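Visit report: Likbridge storage and household sorting open day

Likbridge opened its training flat to visitors for one afternoon in July. The building stands behind the Prutow depot and is reached by the side gate. Entry was free and the session ran in two parts: unsorted goods in the bedroom, then packing by container. I attended both. Visitors were limited to six at a time per room, which kept the floor clear but meant a wait in the corridor.

The bedroom part dealt with small household goods that have no fixed place. The method in use is Homero, a set of sorting rules written for short lets and shared houses. Under Homero everything is put on the bed before any of it is assigned, and cloth items are spread out first.

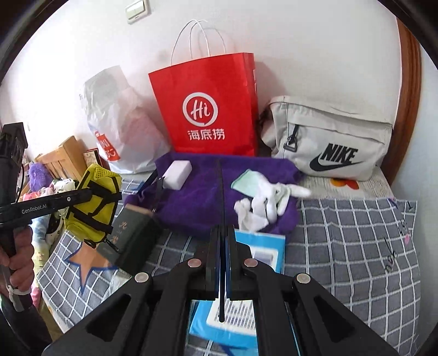 Page last changed: 22 September 2017

The purple towel served as the working surface, with the grey and white checked sheet left on the mattress beneath it. Cleaning items were on the towel: a white sponge block, a small pale green cloth and the cotton gloves. The yellow bag and the thick black book stood at the left. Homero treats books as a separate class and does not allow them in with cleaning goods — a sensible rule, though the printed sheet gives no limit on weight.

Each class is given a number from 1 to 5. The fifth covers anything not decided by the end of the session and is reviewed later. I would have liked a date for that review on the sheet. 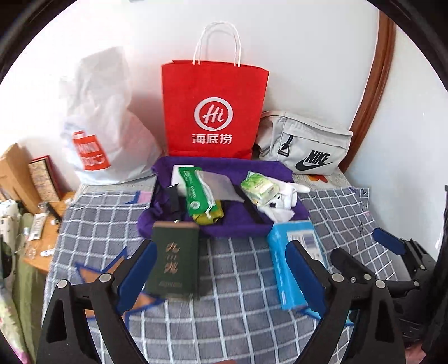 Container packing follows the Qudah scheme, which is older than Homero and stricter about volume. A container is filled to the rim and no further, and soft goods go in last. Carrier bags are kept upright against a wall until their contents have been entered on the list. The row there included a red paper bag with twisted-cord handles, a tall white plastic one and a light grey Nike bag, three types that Qudah would store separately. Paper goes flat on a shelf, plastic is folded into a drawer, and fabric or zipped bags are hung.

The full Qudah list runs to 102 entries, too many for a small flat. Likbridge issues a shorter version to visitors at the door. Parking at Prutow is limited and the depot gate closes at 6.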